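Kistus Workshop > Who we are > About us

Kistus is a shared workshop on the ground floor of a former upholstery store in Sarncombe. We have 23 members, 129 labeled drawers and one good bench vise, which is booked through December.

Dace Ots opened the place to build a machine that would put her groceries away. She had a power drill, a garage she was tired of sharing with a car, and a schedule that allowed two weekends. The machine was called Dastard. It reached for a can of soup, closed on the shelf instead, and pulled until something gave. That was the shelf. By then three neighbors had come over to watch, one of them owned a lathe, and the rent on the upholstery store was low on account of the ceiling.

Most of what we build now are grippers and the arms to hang them on. Members work on their own projects at their own expense, and on the Jitaru project together, mainly on evenings after seven. Jitaru is supposed to tidy a kitchen table. It has been supposed to do this for some time. The current version is on its fourth wrist and has opinions about lids.
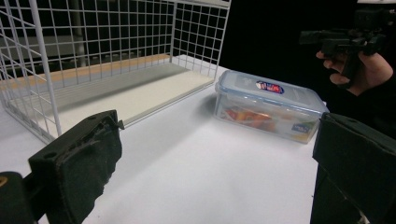

Two hand-held grippers, a mesh rack and a clip-lid container at the table.

We like ordinary household objects because they cost little and behave badly. A steel test block will sit still and make you feel talented. A plastic box with a lid is a fairer judge of your finger pads, and you can keep screws in it afterward.

Membership is $70 a month and includes a key, a drawer and use of the printers, both of which work if you start them in the right order (see the note taped to the wall, then the note taped over it). Beginners are welcome. So are experts, provided they sweep. We stock 300 sizes and lengths of machine screw, and the one you need is on order.

Dace still runs the place. She puts her own groceries away.

Contact: Kistus Workshop, Sarncombe | © Kistus | Back to top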